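Archive > sostus-build > Two arms, one table > Message

From: Ea Bundgaard
To: sostus-build
Date: 2020-07-06
Subject: Re: [sostus-build] Pikatcombe: cables, grip and the pen problem

Dear all,

Thank you to Benedetta for the long message. I quote only the parts where I have an answer. First her text, then mine.

> I read your notes on Pikatcombe twice and I still do not understand
> why you want two arms for putting pens in a cup. One arm can do it.
> If the first arm can pick up the pen and also reach the cup, then the
> second arm is only one more thing that must be calibrated.

It is a fair remark. One arm could do it, if every pen lay in a comfortable direction. My wish is to learn how two arms can share a small table without hitting each other, and the pens are an excuse. When both grippers want to come over the cup, one of them has to wait. I would like to have solved the waiting before I try anything where the arms hold the same object.

The bases are now 968 mm apart, measured between the centres of the two mounting plates. In December they stood closer, and the elbows met in the middle if both arms reached forward. With the present distance each arm has its own side and there is a shared zone in the middle where the cup stands. The rule in the program is very simple: an arm must ask for the shared zone, and it must give it back before the other may enter. Mogens Riis wrote to me that this is too strict and that the work becomes slow. He is right. I will keep it strict until the end of the summer.

> About the cables. You wrote that the left gripper lost connection
> "sometimes". Can you say if it is always at the same joint angle? We
> had this at Granholm and it was the connector under the gripper. The
> cable was too short and it pulled when the wrist turned. We changed
> the gripper board before we looked at the cable, and the board was
> healthy.

This was the most useful part of your message, and I am a little ashamed that I did not look there first. I turned the wrist slowly by hand with the power off and I could feel the cable becoming tight near the end of the turn. I have now given it a free loop below the wrist, and the connector is no longer loaded from the side. After this change I ran the wrist from one end to the other for a whole evening and had no lost messages. I would not say yet that it is cured, but I have put the new gripper board back in its box.

For the others who build the same: the loop must be long enough for the full turn, and short enough that it does not sweep the table. With my first loop it pushed a pen to the floor. I wanted to hold it with a small printed clip, but the clip broke, so for now the loop is free. If somebody has a drawing for a better clip I will gladly print it.

> Which material do you have on the fingers? Paper cups are soft. Your
> gripper will crush the cup if you use the same closing force as for a
> marker.

The arms do not lift the cup at all in this version. The cup stands, and only the pens and markers move. But you are right that the force must be different for different objects, even between the pens. A marker is thick and does not mind. The thin black pen is smooth and glossy and it turns in the fingers if I do not take it near the middle. I set the closing position to 14 mm for the markers, and then the motor current decides the rest. For the pen I have no good number. What works best today is to come from above, close slowly, lift 2 mm, stop, and look at the current again. If the current has fallen, the pen has slipped and the arm opens and starts once more.

There is a second difficulty with the pen, and here I ask for your advice. The table is white, the wall behind is light grey, and I thought this would make everything easy for the camera, as the pen is black. The pen is indeed easy. But the grippers are dark also, and their shadows on the table have fingers too, and my simple threshold took the shadow of the open left gripper for an object. It tried to pick it up. I have now made the threshold darker, so that the grey shadows are left out, and it works with the lamp I have. With daylight from the side I do not trust it. Yulan Shen suggested on this list that the program could calculate where the arm is and simply ignore that area and a margin. I find this correct but I do not have the courage yet.

> Last thing, the control rate. Did you ever reach the rate you wanted?

Yes, both arms run at 50 Hz from the same computer. Before, I had one slow loop which read the camera and sent the commands, and the movement was not smooth. Now the camera has its own process and the arms take the newest position they can find. I will put the code in the shared folder when I have removed the parts which only work on my computer.

Two practical points at the end.

The mounting plates from Frandsen have come, and there is one pair left over. If you want it, write to me directly and not to the list. You pay the post, nothing else.

The emergency stop cuts both arms together. I tested it with the arms raised, and they sink slowly to the table when the power goes. Please keep this in mind if you copy my wiring: anything under the arms will be pressed, and this includes your hand. I have not found a cheap brake that fits.

My next step is the handing over in the shared zone. The right arm will take a marker and wait with it at the side of the cup, while the left arm goes down for the pen. Who goes first is decided by who is ready first, and I expect to see both of them waiting politely for each other for ever. If you have met this problem, please tell me how you came out of it.

With kind regards,
Ea Bundgaard

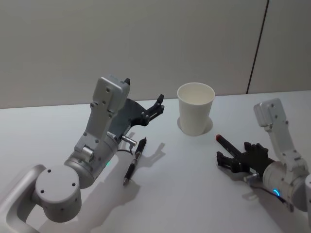 Kamarul Tuhumury wrote:

Hello Ea, yes, we met the waiting problem. Give the left arm priority always, and let the right arm give up its request after a short time and ask again. It is not fair to the right arm but it never blocks. For the slipping pen, try a piece of bicycle inner tube on the fingers, glued with the inside facing out. Please send me a note about the plates, I would like the pair if it is still there.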